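Likach Schreibunterlage Lorano, grau marmoriert

Artikelgruppe: Tischauflagen und Zeichenzubehör
Stand: Februar 2020
Sachbearbeitung: Matvii Maksymiv

Produktbeschreibung

Die Unterlage Lorano ist für Zeichen-, Sortier- und Beschriftungsarbeiten mit Kreide und Faserstiften vorgesehen. Das Dekor zeigt einen schiefergrauen Grund mit feinen weißen und rostorangen Adern. Kreidestücke in Weiß und Hellgrau heben sich weniger stark ab als blaue oder rosa Stücke - für Arbeiten mit weißer Kreide empfiehlt sich die einfarbig dunkle Ausführung Calley.

Die Auflage wird lose verlegt. Der Untergrund muss eben, trocken und staubfrei sein. Eine Verklebung ist nicht vorgesehen und führt zum Verlust der Rücknahmemöglichkeit.
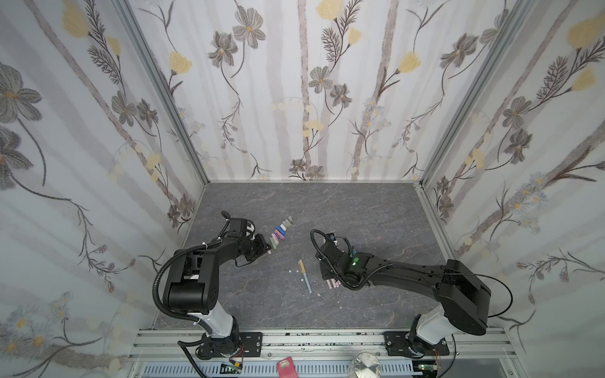

Technische Angaben

Format: 105 x 70 cm
Materialstärke: 2 mm
Oberfläche: matt, geschlossen
Farbe: Grau marmoriert
Kantenausführung: gerade geschnitten
Verpackungseinheit: 5 Stück, plan liegend
Einzelpreis: 29 Euro zzgl. Versand

Eignung nach Zeichenmittel

Tafel- und Straßenmalkreide: geeignet. Bruchstücke und Krümel trocken abkehren, Rückstände anschließend mit feuchtem Tuch abnehmen.

Faserstifte auf Wasserbasis: geeignet. Striche innerhalb eines Arbeitstages entfernen.

Marker mit Keilspitze: bedingt geeignet. Offene Stifte nicht mit der Spitze auf der Fläche ablegen. Pigmentierte Tinten können in hellen Adern sichtbar bleiben - vorab an einer Ecke prüfen. 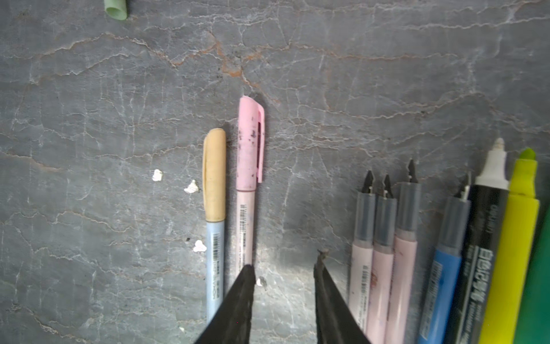 Dekor Lorano mit Stiften, teils mit Kappe, teils offen. Stifte nicht im Lieferumfang.

Reinigung und Pflege

Lauwarmes Wasser mit neutralem Reiniger verwenden. Scheuermittel, Aceton und Nitroverdünnung greifen die Deckschicht an. Für Tintenreste ist der Reiniger Dmytriv freigegeben, Einwirkzeit maximal zwei Minuten, danach klar nachwischen.

Lieferung und Lagerung

Versand ausschließlich liegend im Karton. Nach Anlieferung die Auflage vor dem Verlegen eine Nacht bei Raumtemperatur lagern. Gerollte Lagerung verursacht bleibende Wellen und ist von der Gewährleistung ausgenommen. Zuschnitte auf Anfrage, Mindestabnahme eine Verpackungseinheit.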